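How to oil a wooden worktop at home

My worktop is beech and I oil it two times in the year, once in winter and once in July when we are away for a week and the kitchen is free. I learned the method from my neighbour Gaspard Vidal, who repaired furniture for most of his life, and I changed only small things.

You need a hard oil for food surfaces (I use the one from Vasseur, but Getell makes a similar one), sandpaper in grit 120 and 240, cotton cloths without fluff, and a soft brush. Please take old cloths which you can throw away after.

First, remove everything from the worktop and wash it with warm water and very little soap. Leave it to dry overnight. If you are in a hurry and sand it damp, the paper will fill up with paste and you will have to begin again.

Sand with the 120 in the direction of the grain, never across. Dark rings from glasses need more patience, but do not press in one place only or you will make a hollow. Then go over everything with the 240. Brush the dust away and wipe with a cloth that is only slightly damp.
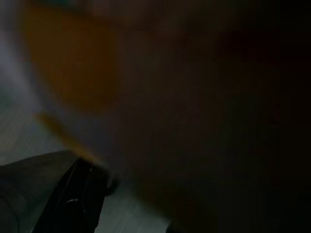
Now pour a small quantity of oil on the wood and spread it thinly with a cloth. One 200 ml tin is enough for my worktop, which is not long. Wait around 20 minutes and look from the side, against the window. Where the surface is still shiny, the oil has not gone in, and you must wipe it off completely. If it stays, it becomes sticky and collects crumbs for weeks.

Let the first coat dry for 8 hours with the window open. I usually do it on a Wednesday morning and give the second coat in the evening. Three coats are better near the sink, where the wood drinks more.

Very important: cloths with oil can catch fire alone when they are folded in a bin. Put them in a bucket of water, or open them flat outside until they are hard.

For three days do not put anything wet on the worktop. The full hardness comes later, so be gentle with hot pans too. Any oil that is left keeps well if the lid is tightly closed and the tin stands in a cool cupboard.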